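Singers and players wanted for a one-off album night (no audition, promise)

Hello! I'm Mekdes Gidey, I write songs and play keys in a band called Jemal, and I'm looking for people to come and make a noise with us. If you sing, play, or used to play before work and children got in the way, please read on.

Our second album is called Homix. It's electronic for the most part, lots of old synths and drum machines, and we made nearly all of it in Obsa Adugna's spare bedroom with a duvet over the window. We're really proud of it. But the last track has been nagging at me for months — it wants a proper crowd on it, a big untidy choir with horns and hand drums, and there's only so many times you can record your own voice and pile it up before it sounds like one tired woman in a bathroom.

So in March we're going to play the whole record live, start to finish, and record that last track on the night with whoever joins us. The plan is 80 people on stage and a standing audience of 600. I have never stood in front of that many people in my life and I feel slightly sick typing it.

Who I'm after

Singers, first of all. High, low, somewhere in the middle, all fine. You don't need to read music, as Zewditu Tilahun is teaching all the parts by ear and she's brilliant at it (she got my dad singing harmony at a wedding, and he's a man who mumbles Happy Birthday).

Trumpets, trombones and saxes. The horn lines are short and repeat a lot. Berhanu Hailu has written them out, and he'll do you an easier version if you ask.

Hand drums and shakers. Bring your own if you've got one you like.

Anyone over 16 can apply. If you're under 18 we'll need a parent or guardian to sign a form.

What you'd be doing

There are 4 rehearsals, all on weekday evenings, two hours each with a tea break in the middle. I'd love you to make every one, but if you have to miss one just tell Zewditu and she'll send you a recording of your part to learn at home. Then there's a soundcheck on the afternoon of the show, and the show itself.
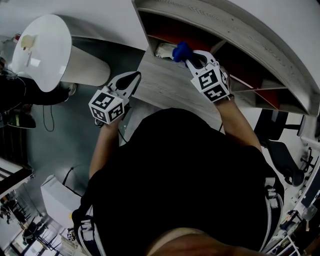

Money and other practical bits

I'd rather be upfront about this. The choir and percussion places are unpaid, though we'll cover your bus or train fare and feed you on the day. Horn players get a small fee, and I'll tell you what it is before you say yes to anything. Everyone who's on the recording gets their name in the sleeve notes and a copy of the record. We're pressing 700 on vinyl, so yours will be put aside before they go on sale.

The rehearsal room is on the ground floor and there's a ramp and an accessible toilet. If you need large-print lyrics, a chair on stage or a quieter spot away from the drums, put it in your message and we'll sort it out.

How to apply

Send us a message through the contact form on the Jemal page with your name, what you sing or play, and a line or two about the music you love. A phone recording is nice to have but I won't mind if there isn't one. Bohumila Bednárik is looking after the list and she'll write back to everybody, usually within the week. If we run out of places in your section she'll offer you a spot on the reserve list and a ticket for the night.

Mekdes x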